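Globe table lamp

A globe table lamp is a small lamp in which a round shade is carried on a short stem above a flat base. It is used on desks, shelves and bedside tables, and gives an even light with little glare. The shade is usually opal glass or plastic. The base is wider than the stem and keeps the lamp from tipping - a matter of some weight with glass globes.

The cord normally leaves at the back or side of the base. On plain white models the cord is often white as well.
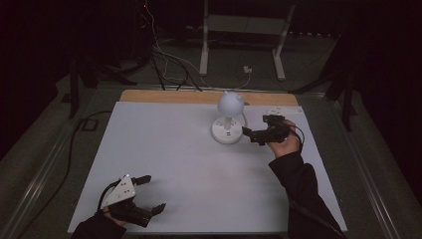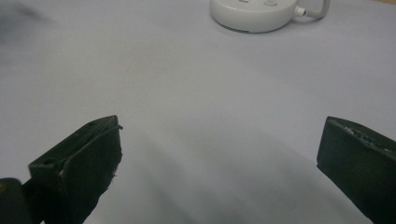 White globe lamp on a white board (first picture); pale matte surface (second picture).

Variants

The Skirnus pattern, first sold in Flukport, has a circular base and a fixed stem. The later Juvano pattern has a stem that unscrews, so that the lamp can be packed flat against its globe. A run of 2,157 Juvano lamps was made for a hotel supplier in Cabanatuan.

Care

The lamp is unplugged and left to cool before cleaning. Globes are wiped with a soft damp cloth and dried at once. Abrasive powders mark both glass and plastic - plastic more readily.

See also: Desk lamp; Lampshade; Opal glass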